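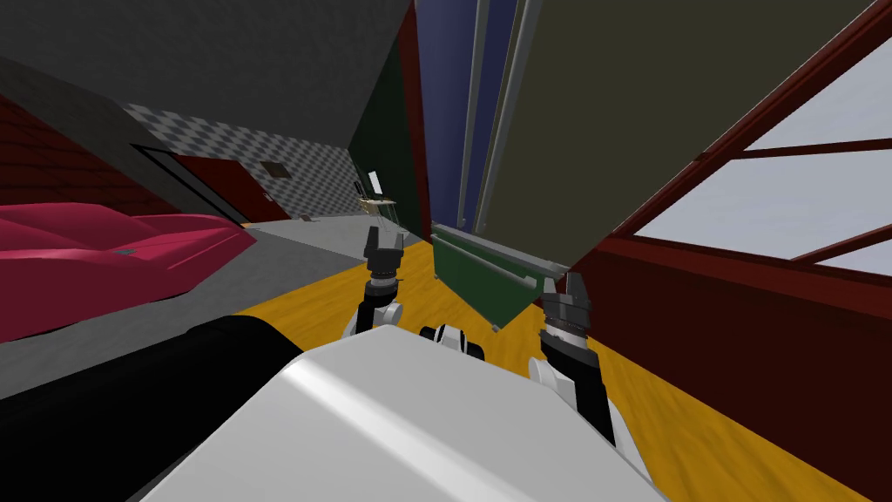 Nerkent publica su cuaderno de puesta a punto para robots de dos brazos, con simulador incluido

31 de octubre de 2024

Hola a todos. Soy Latifa El Khatib, responsable de mantenimiento en Nerkent, y esta vez me ha tocado a mí escribir la nota de prensa (en comunicación se han hartado de perseguirme para que les explicara las cosas por teléfono, y lo entiendo). Os cuento: desde hoy cualquiera puede descargarse gratis el cuaderno con el que ponemos a punto, revisamos y reparamos a Zornalo, nuestro robot de dos brazos, junto con las escenas de simulación que usamos antes de tocar un solo tornillo.

El cuaderno lo empezamos en febrero, y empezó mal. Teníamos tres documentos distintos, dos de ellos con el mismo nombre, y en uno la secuencia de arranque venía al revés. Barnabás Gál, que lleva la parte de control, se pasó una tarde entera buscando un fallo en la muñeca derecha que era, sencillamente, un desfase de cero mal apuntado. Aquella tarde decidimos escribirlo todo de nuevo, desde el desembalaje hasta el cambio de dedos de las pinzas.

¿Y por qué el simulador? Pues porque es donde más tiempo pasamos. La rutina de arranque que proponemos se hace primero entera en pantalla: se carga el modelo, se llevan los dos brazos a la postura de referencia, se abren y se cierran las pinzas y se mira todo desde la cámara del propio robot. Esa vista tiene su gracia y también su utilidad. Se ven los dos brazos desde arriba, con el torso asomando abajo, y si un límite de articulación está mal puesto lo notas enseguida, porque la pinza aparece donde no toca. La habitación virtual tiene un coche deportivo, una puerta roja, un escritorio con su monitor y suelos de dos tipos, y nos viene de perlas para ajustar la vista: con tantos bordes y colores distintos, es fácil comprobar si el horizonte está donde debe o si alguien ha dejado la cámara con una inclinación que no corresponde.

Lo de la inclinación merece su párrafo, que para eso el cuaderno le dedica un capítulo. En Zornalo la orientación de la cámara se guarda en un fichero aparte del modelo del cuerpo, y los dos tienen que hablar el mismo idioma. Si cambias uno y te olvidas del otro, la habitación se te tumba. Nuestro consejo es comparar siempre los dos ficheros antes de corregir nada a mano – yo he corregido a mano más de una vez y después he tenido que deshacerlo.

Lo que trae el cuaderno

La primera versión tiene 12 capítulos. Los que más usamos en el taller son estos:

Puesta en marcha: comprobación de cables, postura de referencia y primer movimiento a velocidad reducida.
Pinzas: desmontaje de los dedos, limpieza, par de apriete y ajuste de apertura.
Muñecas: cómo distinguir una holgura mecánica de un cero mal guardado (gracias, Barnabás).
Cámara: montaje, orientación y comparación con la vista simulada.
Parada larga: cómo dejar los brazos cuando el robot va a pasar semanas sin moverse.

Cada capítulo acaba con una hoja de registro para imprimir. Sí, en papel. Tõnu Kütt, nuestro técnico de campo, insistió muchísimo en esto y al final le dimos la razón, porque con guantes puestos una tableta es un suplicio. La hoja cabe en una cara y tiene una casilla para apuntar quién hizo el último ajuste, que nos ha ahorrado ya unas cuantas discusiones.

El mantenimiento periódico lo hemos fijado cada 4,000 ciclos de pinza. Con cuatro comprobaciones por brazo, ocho en total, se termina antes de la comida si tienes los repuestos preparados. Si no los tienes, el capítulo de pinzas incluye la lista completa con las referencias de Diretex, que nos fabrica los dedos y las almohadillas, y también las medidas por si preferís hacerlos en vuestro propio taller.

Lo que dice la gente que ya lo ha probado

Antes de publicarlo se lo pasamos al equipo de Koppel, que tiene un Zornalo en su centro de formación. Orla Lenihan, que coordina allí las prácticas, nos lo devolvió lleno de anotaciones: «El capítulo de la muñeca lo entendimos a la primera. El de la parada larga tuvimos que leerlo tres veces, y la tercera fue en voz alta». Lo hemos reescrito de arriba abajo, Orla, prometido.

Normunds Lapiņa, también de Koppel, nos pidió otra cosa que ya está dentro: «Quería poder romper el robot en el simulador a propósito y que mis alumnos encontraran la avería». Así que hemos añadido un paquete de averías preparadas: un límite mal escrito, un cero desplazado, una pinza que abre menos de lo que dice y una cámara girada. Las soluciones van en un fichero separado, para que nadie las lea sin querer (bueno, para que cueste un poco más).

Cómo conseguirlo

El cuaderno y las escenas están en la sección de descargas de la web de Nerkent, en español y en inglés. No hace falta tener un Zornalo para abrir las escenas ni para practicar con las averías. Quien sí tenga uno debería mirar primero la versión del controlador, que aparece en la etiqueta interior de la tapa trasera, y elegir el cuaderno que le corresponda. Los modelos con el controlador antiguo todavía no tienen capítulo de cámara; estamos en ello.

Si encontráis un error, escribidnos con el número de página y, si puede ser, con la hoja de registro escaneada. Las correcciones las reviso yo misma los jueves por la tarde y se publican con el nombre de quien las manda, salvo que nos pidáis lo contrario.

Contacto para prensa y dudas técnicas: Latifa El Khatib, departamento de mantenimiento, Nerkent. Las peticiones de entrevistas o de visitas al taller se atienden a través del formulario de la web, indicando «Cuaderno Zornalo» en el asunto.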